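Two grippers and a long bench: a visit to the Jusdale shared workshop

The workshop in Jusdale doesn't open until 5 but there was already a queue for the bandsaw when I got there. I was there for the other end of the room, where a member from Dundisby has spent most of the year building hand-held grippers. Two of them so far. A third is in bits in a drawer.

No name, please, was the first thing said. "My employer's fine with it, I just don't want the emails." So, no name. A maintenance fitter by day, conveyors mostly, and a workshop member since the place was one room and a kettle.

Why grippers and not a whole robot? Money, first of all. "An arm that's any good costs more than my car. But the hand is where all the interesting trouble is anyway. So I built the hand and I'm the arm."

You hold it, you squeeze, the fingers close. You do a job with it -- fold a cloth, put a cup on a shelf -- and the camera on top records what the fingers did. Later, the idea goes, a real arm with the same hand on the end can learn from the recordings. The real arm is a way off. There is a secondhand one promised by somebody in Ploven, and it has been promised since September.

The first body took 48 hours on the printer and came out with a warp you could slide a coin under. "I sanded it for a whole evening, I was so stubborn about it. Then I just printed it again with the bed hotter." The second attempt went fine. Most of what I heard that evening went like this, a long story and then a short fix.

The fingers took longest. Early ones were stiff and square-ended and dropped everything round. Then soft ones, cast in a tub on the kitchen counter, which gripped beautifully and tore after a week. The current ones are a wedge, thicker at the root. "They're boring. I love them. I've done maybe one tweak since spring."

And the markers? The black and white squares? "Those are so the software knows where the thing is. You print it flat, you stick it down flat. I stuck the first one over a seam and it had a tiny wave in it, and the numbers jumped all over. Two nights I spent in the code looking for that." Laughs. "Two nights! It was a sticker."

The software is borrowed in part and home made in part and there's a text file of notes that runs to 50 pages printed out. Someone did print it out. It lives under the bench with tea on it.

I asked what goes wrong most. Screws, was the answer. The screws in the trigger linkage back out with use and you don't notice till the squeeze feels mushy. Thread lock helped. So did a better trigger, bought from a small parts shop called Ostermann after three home made ones snapped in teh same place.

"People want to talk about the AI part and I get it. But I'd say four fifths of my evenings are screws, cable strain and where does the battery go."

Where does the battery go? Still not settled. It was in the handle, which made the handle fat. Then on a belt clip with a lead, and the lead caught on every drawer knob in the building. Now it's back in the handle, a thinner one, and a session lasts roughly 48 minutes before it needs the charger.

Other members have had a go. That's been useful, says the builder, more than expected, since everybody holds it different. Left handers found the trigger guard dug in. One of the sewing group asked for a lighter one and got it, sort of -- the wall thickness came down and so did the number of ribs inside. It creaks a bit now.

Two at once is the newest thing. One in each hand, for jobs like opening a bag or holding a box steady. Harder then it sounds. I tried it and managed to pick up a sponge and pass it from right to left, on the fifth go, and was very pleased with myself.

Next up is a cover for the wiring, then the third unit. After that, the arm, if Ploven comes through. Files will go up on the workshop's page once the notes are readable by someone else, "so not soon."

Builders' bench is open to any member, 5 till late. Bring your own screws.
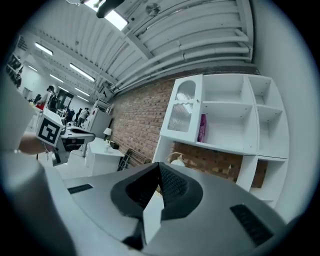

The hand-helds out in the workshop, marker side up on the far one.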